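La mesa también es parte del robot

Llevo unos años dedicándome al mantenimiento de celdas de manipulación y cada vez me convence menos la forma en que se reparten los presupuestos. Se discute durante meses qué mano comprar y luego la mesa, los cables y las marcas del suelo se resuelven en una tarde. Mi opinión es que debería hacerse con el mismo cuidado, porque la mayor parte de las averías que atiendo empiezan ahí.

Hablo sobre todo de la celda Gavside, que es la que conozco mejor: dos brazos blancos sobre una base redonda, dos manos con dedos articulados y una mesa de madera delante. Trokano hizo la integración y Sakwood nos suministra los recambios. El cuaderno de la celda tiene ya 2,321 entradas. Las he releído enteras este invierno y la palabra que más se repite es "cable".
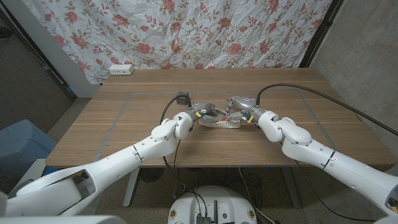

Un brazo que trabaja con una mano en la muñeca necesita llevar hasta allí corriente y datos, y si el cable va por fuera, cada giro lo dobla un poco. Hay quien lo sujeta con bridas bien apretadas para que no estorbe. Yo prefiero dejar un bucle amplio y aceptar que se vea feo. Con la brida el cable trabaja siempre en el mismo punto y acaba rompiendo por dentro, donde no se ve; el fallo aparece a ratos y se pierde una mañana echando la culpa al programa. Nosotros cambiamos los cables de muñeca cada 2,000 horas, estén como estén. En Trokano les pareció un derroche. Sigo pensando que es barato comparado con parar la celda cuando le apetece al cable.

La cinta gris sobre el tablero es otra discusión vieja. Marca un rectángulo paralelo a los bordes y sirve para que quien prepara los objetos sepa dónde ponerlos. Se despega por las esquinas y hay que reponerla, y más de una vez me han propuesto fresar una ranura y olvidarnos. No estoy de acuerdo. La zona de trabajo cambia cuando se desmonta un brazo y se vuelve a montar, aunque sea poco, y prefiero una marca que pueda mover en diez minutos.

Con las manos soy más pesado todavía. Tienen muchas articulaciones pequeñas, y la holgura llega sin avisar. El procedimiento que heredamos mandaba revisarlas con la celda parada, moviendo cada dedo por separado. Eso detecta una pieza rota y poco más. Desde enero las revisamos trabajando, con objetos de formas distintas: una fresa de juguete, un cubo, un estuche de tela. 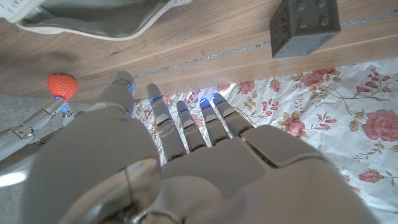 Por qué insisto con la tela

Un cubo rígido perdona mucho. Si un dedo llega tarde, los otros lo sujetan igual y la prueba se da por buena. La tela cede y se arruga, y obliga a que cada dedo haga su parte. En mi experiencia, un dedo con holgura se delata antes con una funda blanda que con cualquier pieza dura, y por eso pedí que la prueba blanda fuera obligatoria después de cada cambio de mano. Me la aprobaron a medias: obligatoria tras el cambio, recomendada cada 40 horas. Lo recomendado, ya se sabe, se hace cuando sobra tiempo.

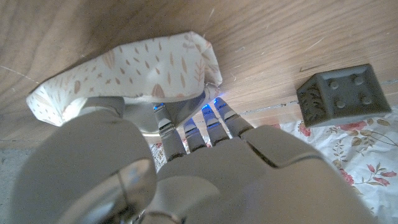 Agarre de una funda de tela estampada, desde la cámara de muñeca.

La cámara de muñeca merece su propio párrafo en el plan de mantenimiento y casi nunca lo tiene. Se limpia cuando alguien se queja de que se ve mal. Además, los dedos son claros y brillantes, con metal en las articulaciones, y según la luz los reflejos se comen parte de lo que hay al lado. He visto ajustar parámetros durante días para corregir algo que se arreglaba girando una lámpara. Antes de tocar un número conviene mirar la luz, limpiar la lente y anotar las dos cosas.

También defiendo que la celda tenga una posición de reposo fija y que se vuelva a ella al terminar cada tanda - las dos manos levantadas, dedos hacia el fondo de la mesa, objetos separados entre sí. Lleva menos de un minuto. Permite comparar un día con otro de un vistazo y ver si una muñeca ha quedado girada de más.
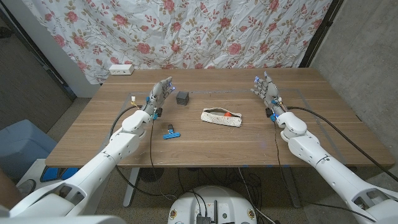
McIver, que nos hace la revisión externa, sostiene que todo esto debería vigilarlo el propio sistema, con contadores y alarmas. En parte tiene razón, y los contadores los usamos. Pero un contador no sabe que un cable roza el canto del tablero, y tampoco mira la maraña de debajo de la mesa, que en casi todas las celdas que visito es lo último que se ordena. Su informe calcula alrededor de 4,000 euros para ampliar la sensorización. Con bastante menos se pagan una canaleta decente, pasacables en el borde de la mesa y etiquetas en los conectores de la base.

Yo empezaría por las etiquetas. La propuesta está entregada y, mientras contestan, el próximo cambio de cables lo haremos ya con los dos extremos marcados.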